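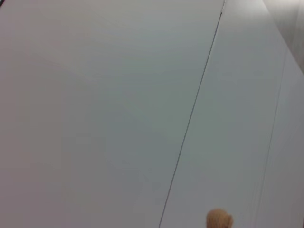
Week 8: Reading "Green" Claims on Reusable Goods

Course handout, Consumer Studies. Last revised June 2, 2025.

Read this before the discussion section. Bring your own notes on the Gellar chapter.

1. What is being claimed?

Shops like claims that can't be checked. "Kind to the earth" has no unit and no comparison, so it can't be wrong. "Uses less water" at least sounds like a fact, but less than what? Less than last year's version, or less than the worst thing on the shelf? Before you argue with a claim, write it out in full. If you can't fill in the comparison, stop there. You have your answer.

2. The break-even number

Most writing on shopping bags leans on one idea: a reusable bag costs more to make, so it has to be used a certain number of times before it beats the thin bag it replaces. The Nevstead report puts this at 33 trips. The Zamani report puts it at 1,726. Both looked at bags sold for the same job.

How can that be? Mostly it comes down to what was counted. Nevstead looked at energy only. Zamani added water, farm runoff and shipping, then reported whichever measure came out worst. Neither choice is a lie – but neither one is printed on the front page, and the front page is what gets quoted.
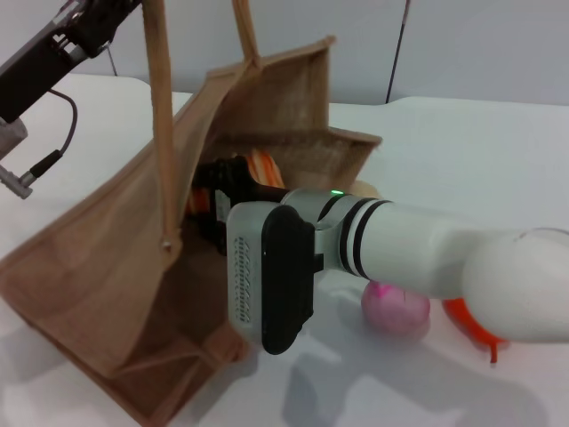 A reader of last year's handout objected that all of this lets people off the hook, and that if every number can be picked apart, shoppers will just shrug and take the thin bag. It's a fair worry. I still don't think the cure is to pretend the numbers are firmer than they are. A range of 33 to 1,726 tells you that the method matters more than the bag.

3. Who answered the survey?

The Skiltdale survey is often cited for the line that people reuse their bags "almost every week." It had 1,000 replies. All of them came from shoppers who had signed up for a store newsletter, and the survey asked them to remember what they did in April. People remember their good habits very well. No one checked at the register.

Ask of any survey: how were people found, what were they asked to recall, and who paid for the postage?

4. Natural fiber, natural halo

Jute, cotton and hemp get treated as one thing in ads. They are grown in different places, with different needs, and a figure for one should not be moved over to another. Watch for the word "plant-based." So is cardboard.

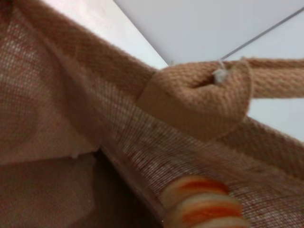
Burlap-style weave and handle, close up.

5. For section

Find one claim on a product you own. Write down the comparison, the thing measured and the source. Leave a blank where you can't find the answer, and don't guess. Half a page is plenty – I would rather see blanks than padding.

Gellar, chapter 8, is required. The Zamani appendix is optional and badly organized, but the water tables are in there.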